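## 3. Hand Tracking and Time Alignment

The Groen software reads three video streams for each recording: one from each hand-held gripper and one from the head of the person holding them. The gripper views give the policy its input. The head view ties the two hands to a common coordinate system. Figure 2 shows (a) and (b) from gripper cameras and (c) from the head camera.
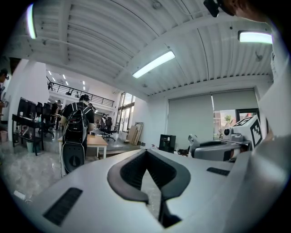
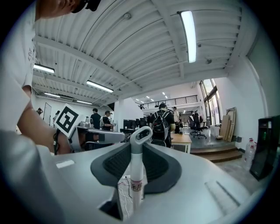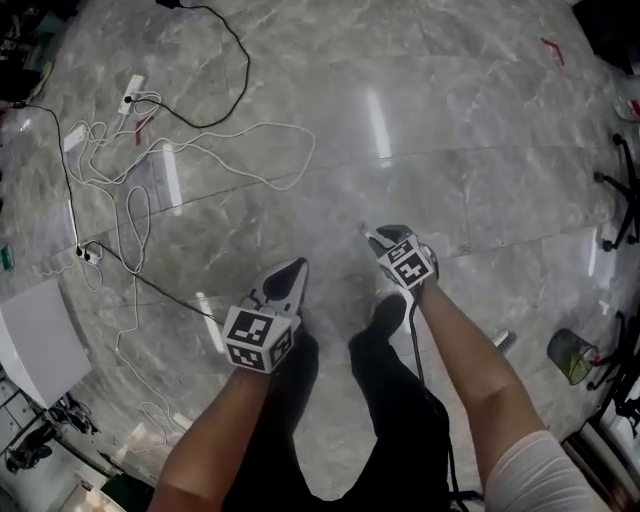 **Figure 2.** (a, b) Gripper camera views. (c) Head camera view with both marker cubes in sight.

Wouter Geerts argued in an early review of this section that the head stream should be dropped, as the gripper streams alone already carry enough background texture for visual odometry, and every extra camera adds a clock that can drift. We tested his version. It holds up well when a hand moves slowly through a room with fixed structure such as beams, columns, and window frames. It does poorly when people walk through the view or when the camera passes close to a blank wall. We kept the head stream but made it optional at run time, and the results in Section 5 are given both ways.

### 3.1 Marker detection

Each gripper carries a cube with square fiducial markers. The detector runs on the head stream first. For each image it returns marker corners, a marker ID, and a reprojection error. Candidates with an error above 2 pixels are thrown out before pose estimation.

A single visible face gives an ambiguous pose at shallow angles. When two faces of one cube are visible, we solve for the cube as one rigid body, which removes most of the ambiguity. When only one face is visible, both solutions are kept and passed to the filter, and the choice is made from the motion before and after.

Markers are also picked up in the gripper streams when one hand comes into view of the other camera. In (a), the marker on a second gripper is visible beyond the near gripper. In (b), a marker cube is near a hand and tilted. We use such sightings only as a check on the relative pose of the two hands. They aren't frequent enough to drive the estimate.

### 3.2 Lens model

The gripper lenses have a very wide field of view, and straight ceiling beams curve strongly near the image border. We fit a fisheye model per camera from 300 calibration images. An earlier release, Ovska, used a single set of parameters for all cameras of the same type. This was simpler to maintain, but the error near the border was too large for feature matching, and we no longer support it.

The gripper body covers a large part of the lower image. A fixed mask removes it before features are extracted. The mask is drawn once per gripper design and stored with the calibration file.

### 3.3 Clock offset

The streams are started separately and have no shared trigger. We estimate the offset by comparing angular speed from the gripper odometry with angular speed of the matching cube in the head stream. The search window is 500 ms to either side of the logged start time. If the correlation has no clear peak, the recording is marked for manual review and left out of training.

Of all recordings in the Prestari set, 341 were marked this way. Most had long stretches in which both hands were still, so there was little motion to align. Adding a short wrist rotation at the start of the protocol fixed this for later recordings. We did not go back and repair the older ones.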